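Order fulfillment floor talk > Automation and us

Thread: They're putting gripper tools on our bagging line. Anyone been through this?

tapegun_terry
Posted April 16, 2025

Long one, sorry. I do grocery orders at the Clorkari site, second shift, mostly bagging and the unpack table for returns. Been there long enough to have outlasted three kinds of label printer. Last month our shift lead, Prakash Mathew, pulled us into the break room and told us the company signed with Istora for "assisted picking." What that means so far is that a few of us spend part of the shift doing our normal job with a hand-held gripper, with a camera riding on it. You squeeze, the fingers close, you move the thing from A to B. The recordings go off to Istora and at some point an arm is supposed to do the same moves by itself.

I volunteered because it's an extra 40 bucks a week and because I'd sooner know what's coming than hear about it at the vending machine. I've done nine shifts with it now. My forearm is toast! You don't notice how much your fingertips do until you're trying to get a bag of chips out of a shopping bag with two hard blocks.

So two questions. Did this change your job for better or worse once the real machines came? And how do the rest of you handle soft bags? I can do boxes all day. Bags make me want to go home.

pallet_jackie
Reply

Oh boy. We went through this at Hinojosa, different vendor, same speech in the break room. What happened to us: the arms took the boxes and the cans. We kept everything floppy, leaky or weird. So my whole day is now bread, produce, snack bags and whatever the arm gave up on. It used to be that you'd get an easy stretch, a run of cereal or pasta, and your brain could coast a little. That's gone. I'm not saying it's awful, I lift less and my back is happier than it's been in years, but I go home more tired in the head. Ask them about rotation NOW, before it goes live. We asked after and it took until September.

bin_there
Reply

Forty a week is an insult, you know that, right? You're teaching your own replacement and they're paying you in lunch money. Our crew at Tiltari told them no unless there was something in writing about headcount. Management got all huffy and then, what do you know, they wrote it.

tapegun_terry
Reply

@bin_there I hear you, and I went back and forth on it. Prakash says nobody's being cut and I believe that he believes it. Did yours get it in an actual contract or just a letter?

@pallet_jackie the easy stretch thing hit me hard. I never thought of the cereal as a break but it totally is.

bin_there
Reply

A letter. Signed, though. Runs through next September. After that, who knows.

slowlane_mo
Reply

I'll be the one who disagrees. I was at a place that skipped all of this. No gripper program, no arms, kept everything by hand, very proud of it. They lost two grocery accounts and then they closed the building. So "just say no" isn't free either. Terry is getting paid extra to learn how the new stuff works, and when the arms show up somebody has to run them, clear them and tell the engineers why they keep dropping the yogurt. I'd want to be that person.

bin_there
Reply

@slowlane_mo one person runs ten of them. What do the other nine do?

slowlane_mo
Reply

Fair. I don't have an answer for that. I just don't think the hand-only place had one either.

gripe_and_grip
Reply

Leaving the politics to you all, I can help with the bags. I did this for most of a year at another site (also Istora, and I had the same forearm) and ended up showing the new people. Snacks coming out of thin plastic shopping bags are the worst thing on the table, worse than eggs in my opinion, because the outer bag moves every time you breathe on it. What worked for me, in order:

1. Open the mouth of the bag wide before you start. Use your free hand if your site allows it. Ours did for the first few weeks and then they wanted it one-handed, so ask.

2. Go in with the fingers closed. Everybody wants to go in open, like a claw machine, and then you've got a fold of shopping bag between the fingers before you've even reached the chips. Closed, the tips push the plastic out of the way and you only open up once you're right at the package.

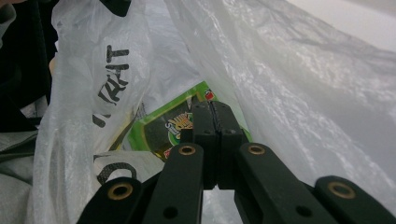
3. Grab an edge or a corner seam, never the middle. The middle is mostly air. If the package is leaning, take whichever side is higher.

4. Lift a little and wait one beat. If the shopping bag is coming up too, set it down and start over. Don't shake it! Shaking looks terrible on the recording and they'll just toss that run.

5. Keep your wrist loose and let your elbow do the traveling. That one's for your forearm. Also switch hands halfway through if they've got a left-hand station.

You'll still blow plenty of them. My best full shift was 477 good ones and the next day I had 446 and felt like I'd never held the thing before.

tapegun_terry
Reply

Number 2!! I have been going in open this entire time. I get a wad of plastic in there on pretty much every other bag and I've been blaming the fingers. Going to try it tonight.

Do they tell you your numbers every day? We don't see ours and I can't decide if I want to.

gripe_and_grip
Reply

They posted ours on the board by name, which I hated. People started racing and getting sloppy. A few of us complained and they switched to a team total -- much better mood after that. If they haven't put yours up, I wouldn't go asking for it.

pallet_jackie
Reply

Seconding that. The minute there's a number on the wall it stops being a training thing and turns into a quota. And Terry, since you like lists, stuff to bring to Prakash before it goes live: rotation, who clears jams and whether that's paid at a higher rate, and who can look at the recordings. We found out way late that ours picked up talking too. There were some very honest opinions about the cafeteria on there.

tapegun_terry
Reply

Ha, oh no. I sing. I sing the whole shift.

OK, writing those down. I asked about the jam clearing once already and got "we're still working that out," so I'll ask again with Jackie's list in my hand.

bin_there
Reply

And get it signed.

slowlane_mo
Reply

On that one I agree with bin_there, mark the calendar.

tapegun_terry
Reply

Update after shift. Going in closed is SO much better on the snack bags, I maybe caught the plastic a handful of times all night. Doesn't help at all with the net bags of oranges, those can go straight in the river. Prakash took the list and said he'd bring it up on the next call with Istora. He didn't love the part about the signed letter but he did write it down. Left-hand station is a no for now, they only sent us right-handed setups. I'll post again when I hear something about rotation.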